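Prikeo PT-70 Work Table Top
Sold by Gritora

Solid replacement top for Pesum 3-series and 4-series table frames. Light wood with a clear matte finish. Edges are eased on all sides.

Width: 70 in.
Mounting: pre-drilled for Pesum frames; other frames need new pilot holes
Hardware: screws included, driver not included
Finish: water-based, low odor

Let the top sit flat in the room for three days before mounting. Tighten screws by hand — power drivers can strip the holes. Wipe with a damp cloth and dry at once. Do not use wax or oil over the factory finish. The Valentini edge guard fits this top and is sold separately.

Tops ordered before February ship with the older screw pack.

Page updated August 22, 2018 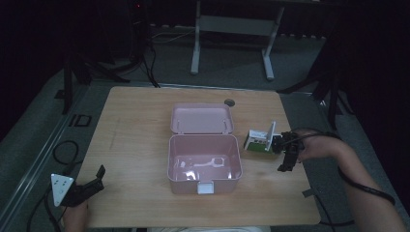
Light wood tabletop with open pink box, on dark gray carpet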